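## Notes from robotics club

Hello again from the back half of the hallway at Stoddale! It's May, the snack drawer is empty, and we are deep into what the kids have started calling Spoon Season.

If you missed the last newsletter, our project this term is the kitchen task for the Pemer student challenge. Each team picks a small household chore, records people doing it many times over with a pair of hand-held grippers, and then uses those recordings to teach a robot arm the same chore. We picked the utensil stand – partly because it looked easy, and I would like to formally take that back. Hanging a spoon on a hook with your fingers takes no thought at all. Try it with two claws and you start to feel like you're wearing oven mitts in somebody else's kitchen.

Our goal is 200 good recordings and we're at 162 as I type this. A recording only counts if the spoons get where they're going without a drop and both grippers stay in view the whole time, so we've thrown out plenty (37 in the first two weeks, ouch). The biggest improvement came when we all agreed to slow down. The students wanted to race each other, and I get it, but the fast runs were nearly all going in the trash.

The other thing we've learned is to change the starting layout. For a while everyone was setting the spoons down neatly side by side, and one of our ninth graders asked what would happen if the robot ever met a messy table. Great question! Now whoever just finished a turn gets to lay things out for the next person, and they can be pretty mean about it. Crossed handles are the current favorite.
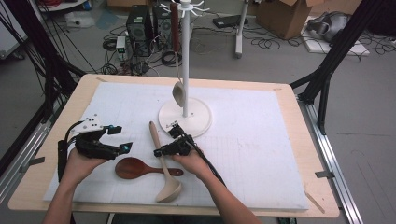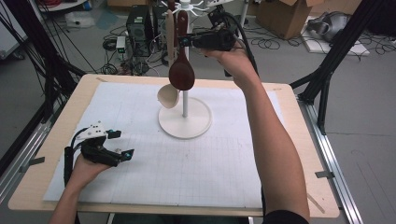
*Spoon Season at the work table, with a gripper in each hand and the white stand.*

A few things for families to know. Students doing recordings should wear short sleeves or sleeves that push up easily, and please leave bracelets at home. Turns are ten minutes each, then we swap, and between turns there's labeling to do on the laptops. Labeling is not glamorous. You watch a clip, mark the moment the spoon is picked up, mark the moment it's let go, and do it again. I've been putting on music and that helps a little, although we have had to set some rules about whose playlist it is.

We're also borrowing the practice arm from the Istitz lab for the last stretch before the showcase, so we can finally see what all this spoon hanging has taught it. I have no idea how it will go. I'm hoping for one clean hang with the parents watching and I'll take a wobbly one.

Two requests before I go. We could use more wooden spoons in different shapes and colors, so if you have an odd one in a drawer, send it in with your student (no need for it back is best, they do get dropped). And the Yip travel forms for the showcase are due back before the end of the month. I have a pile of blank ones by the door, so please stop by and grab one if yours has vanished into a backpack!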